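Haltoler Letters Edition: Set-up and User Guide
Section 4. Entering a Writer's Correspondence
Revised October 20, 2018

4.1 Before you begin

This section covers the entry of letters, postcards, telegrams and drafts into a Haltoler edition file. It assumes that the program is installed, that an edition file has been created (Section 2), and that the person list has been started (Section 3). Screens are taken from the Rondonuwu Papers, an edition of 2,269 items prepared at the Restthorpe reading room. Your own menus will show your own series names.

You will need:

Editor or Senior Editor rights in the edition file
The shelf list or box list from the holding library
The original letters, or copies that show both sides of every sheet
The transcription rules chosen for the edition

Note: Readers with Viewer rights can open a letter record but cannot save changes. The Save button is gray for these accounts.

4.2 Creating a letter record

1. Open the edition file and select Items, then New, then Letter.

2. In the Writer field, type the first three letters of the last name. Select the name from the list. If the name is missing, close the record without saving and add the person first, as described in Section 3.4.

3. In the Recipient field, do the same. A letter to a married couple or to a publishing house takes more than one entry. Press Tab after each one.

4. Enter the date (see 4.3).

5. In the Place field, enter the place from which the letter was sent. If the printed letterhead and the postmark disagree, enter the postmark in Place and the letterhead in Heading.

6. Select the Form: letter, postcard, telegram, note, draft, or carbon copy.

7. Enter the box and folder numbers exactly as they stand in the library's list, including any leading zeros.

8. Select Save. The program gives the record an item number. Item numbers are fixed and are not used again if a record is deleted.

Caution: Do not type a writer's name by hand into a field without selecting it from the list. The program will accept the entry, but the letter will be left out of the index of writers and out of the timeline.

4.3 Dates

Writers often leave dates off their letters, or give only the month. Haltoler stores two dates for each item: the date as written, and the date used for sorting.

1. In Date as Written, copy the date as it stands on the page. Keep the writer's spelling and order. If there is no date, leave the field blank.

2. In Sort Date, enter year, month and day. Use 00 for a missing day or month.

3. If the date comes from a postmark, a diary, or the content of the letter, check Supplied. The date will then print in square brackets.

4. In Evidence, give the source of a supplied date in one sentence. This field is limited to 172 characters, spaces included.

5. If the date is a guess, check Doubtful as well. A question mark is added inside the brackets.

A letter marked "Thursday, November" by its writer, with a clear postmark for the year, is entered with that wording in Date as Written, the year and 11 in Sort Date, 00 for the day, and Supplied checked.

Note: An item with 00 for the day sorts ahead of all dated items in the same month. To move it, use Items, then Order by Hand. The move is kept when the file is sorted again.

4.4 Transcription

1. Open the Text tab. If you have page copies, load them in the left pane with Attach Pages.

2. Type the text in the right pane. Start a new paragraph where the writer does. Do not break lines to match the page unless the text is verse.

3. Mark words the writer struck out with the Deleted button. Mark words added above the line or in the margin with the Added button. A word written over another is marked as Deleted first and then Added.

4. For a word that cannot be read, insert the Gap mark and choose the length. For a word that can be read but is in doubt, type the word and select Unclear.

5. Leave the writer's spelling alone. Slips of the pen may be noted in the Text Notes field, but are not corrected in the transcription.

6. Enter the closing and signature in their own fields. A postscript goes in Postscript even if it is written at the head of the first page.

7. Select Check Text. The program lists open marks, empty paragraphs, and names it does not know.

Typed letters need the same care. Strikeovers made with the letter x are marked as Deleted if the word beneath can be read, and as a Gap if it cannot. Handwritten changes to a typed page take the hand of the person who made them. If a secretary or a spouse made the change, choose that person from the Hand list.

Caution: Text pasted from a word processor carries hidden formatting that Check Text does not find. Use Paste Plain.

4.5 Notes to the reader

Each letter may carry up to 25 numbered notes. Notes are tied to a word in the text and move with it.

1. Place the cursor after the word and select Insert Note.

2. Choose the type: person, place, work, event, or other.

3. For a work by the writer, pick the title from the list of works. First mention of a novel or story under a working title should be tied to the final title, with the working title given in the note.

4. Keep the note to 700 characters or fewer. A longer note will save, but it will be moved to the back matter when the volume is set.

5. To refer to another letter, type the item number between two slashes. The program turns this into a page reference at the time of printing.

Notes on health, money or family quarrels should state the source. Where the only source is a later memoir, say so in the note. Check Restricted if the person discussed is living — restricted notes stay in the file and are left out of every printed and exported copy.

4.6 Enclosures and missing letters

Poems, clippings and manuscript pages sent with a letter are entered as enclosures. Open the letter record, select Enclosures, then Add. An enclosure takes the item number of its letter with a small letter after it. If the enclosure is now kept in another folder, enter that folder in its own record and leave the letter's folder as it is.

A letter that is known only from a reply can be entered as a missing item. Select Items, then New, then Missing. Fill in Writer, Recipient and Sort Date, and give the item number of the reply in Known From. Missing items appear in the timeline in italics and have no Text tab.

4.7 Review and locking

1. When the transcription has been read once against the original, set Status to First Reading.

2. A second reader opens the record and repeats the reading. The program will not accept the same account for both readings.

3. After the second reading, a Senior Editor sets Status to Locked.

4. To change a locked record, select Unlock and enter a reason. The reason is kept in the record's history and cannot be edited.

Caution: Locking a record also locks its notes. Finish note numbering before this step.

4.8 Common messages

"Person not in list." The name was typed and not selected. Clear the field and begin again at step 2 of 4.2.

"Date outside writer's life." The sort date falls before the birth or after the death of the writer. Check the year first, then the person record. Two members of a family with the same first name are the usual cause.

"Folder in use." Another account has the folder open. Wait, or ask that user to close it.

"Reading not recorded." The session ended before the status was saved. Set the status again. 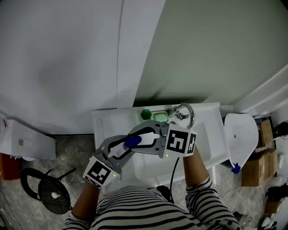
Page 25

Section 5 covers the list of works, variant titles and first printings. Stinero supplies replacement pages for this guide with each release of Haltoler. Remove the old pages of Section 4 before adding new ones to the binder.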